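Why I gave up on the big monthly shop

For years I was a once-a-month shopper. I'd drive out to the giant store past Genddale with a list as long as my arm, fill the trunk until the back end sagged, and spend the rest of Saturday putting it all away. I was proud of it, too! I had a spreadsheet and everything.

Then the store moved even farther out, to the retail park at Stoststead, and I did the math on gas and time and just couldn't face it. So since December I've been walking to the little grocery on Miah Street every couple of days instead, and I wanted to write down how it's going because a few of you asked in the comments on the soup post.

First thing - it does cost more per item. Rice, oil, dish soap, all of it. I was ready for that. What I wasn't ready for was how much less I'd buy. When you have to carry everything up a hill, you get very clear about whether you need a third kind of mustard. My budget was 400 dollars a month before and I've come in under it almost every time, apart from the month I hosted my book group and went a bit wild in the cheese section.
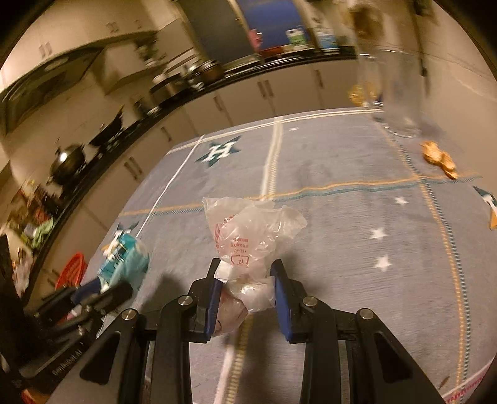
The second thing is vegetables. I used to buy a whole month of carrots and onions and then some hopeful greens that turned to slime by day five. Now I buy a bunch of spinach and we eat the spinach. My freezer has room in it for the first time since we moved in, and I found a loaf of banana bread at the bottom that I have no memory of baking (it was fine, a little dry, great toasted).

I do still keep a shelf of basics. Flour, canned tomatoes, chickpeas, pasta, coffee. If I run low on two or more of those at once I'll take the car and stock up, and that seems to happen every six weeks or so. I tried doing it on the bus once with a sack of flour and would not recommend it.

What I miss is the bulk spice aisle. The little shop sells cumin in a jar the size of my thumb and charges like it's saffron. A neighbor says the Colar market has a spice stall early in the morning, so I'm going to set an alarm and see what they've got. I'd love to find decent smoked paprika, and whole coriander if I'm lucky.

If you've made the same switch, tell me how you handle the heavy stuff, especially cat litter. I'm still dragging it home in an old suitcase with one bad wheel and the whole street can hear me coming.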